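Sulosley Guideline for Laundry Handling by Household Robots

The Sulosley guideline is a set of good-practice rules for robots that load and unload washing machines in ordinary homes. It was drafted by Kerttu Niskanen and Teemu Pitkänen at the Seppälä workshop, and the version most people still use is dated Oct 6, 2023. It runs to 40 pages, and a good many of them, as fond readers like to point out, are about doors.

Approach and door

A robot should come to the washer with its fingers spread and stop before it reaches the door seal, which is soft rubber and easily pinched. Notices printed on the machine count as rules in their own right. Many front loaders ask people to wait one to two minutes after a program ends and never to force the door while the machine is running, and the guideline holds a robot to the very same manners. The basket belongs on the floor, close below the drum opening, with the door swung fully open. 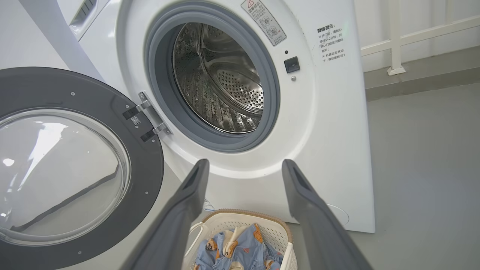

Loading and checks

Clothes go in one piece at a time, and the gripper must be clear of the hinge and the lock slot before the door is closed. If a garment catches, the robot gets 2 more tries and then calls for a person. Mattes Lindemann of Bramelo later added a check of the drum for forgotten socks, a change that was very warmly received.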